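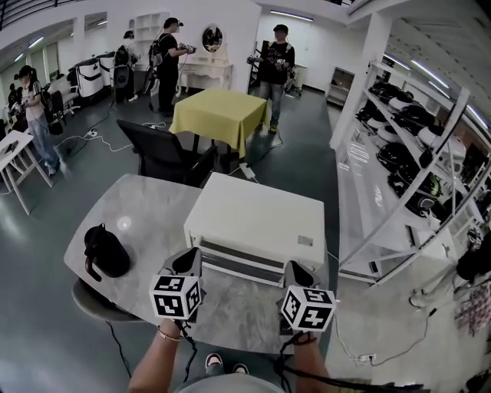
*Fig. 1. White toaster oven and black jug on the table.*

# Standby Power in Shared Student Kitchens

Most people in a student house know that heating food costs money. Fewer think about what the appliances use while they wait. For my project I looked at standby power in the shared kitchens of Pridberg, the residence where I have lived for 2 semesters.

## Method

I used a Govo plug-in meter borrowed from the physics lab. Each appliance was left plugged in overnight with nobody using it, and I wrote down the reading at breakfast. I also handed out a short survey on paper. I got 125 forms back, mostly from the two lower floors.

The meter does not show anything below half a watt, so phone chargers were left out.
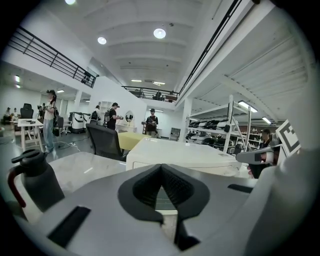

Heloísa Pimentel

## Results

Appliances with a mechanical timer showed nothing on the meter when they were off. The ones with a clock or a lit display always showed something. The worst was an old Brakeck microwave on the second floor – its clock has been wrong since February and it still draws power all day.

In the survey, 10 people said they unplug kitchen appliances after use. The most common reason for not doing it was that the outlets are hard to reach. Several people wrote that they thought "off" meant no power at all.

The building's electricity use for the month was 1291 kWh. I could not separate the kitchens from the rest, because there is only one meter for the whole house.

## Discussion

Chrysikopoulos, the study guide we used in class, suggests power strips with a switch. I tried one on our floor. It worked for the first week, then someone plugged the fridge into it and we had to take it out on Friday.

A strip mounted at counter height, with the fridge on its own outlet, would be worth testing next. I would also measure each appliance for a full week, as one night is short.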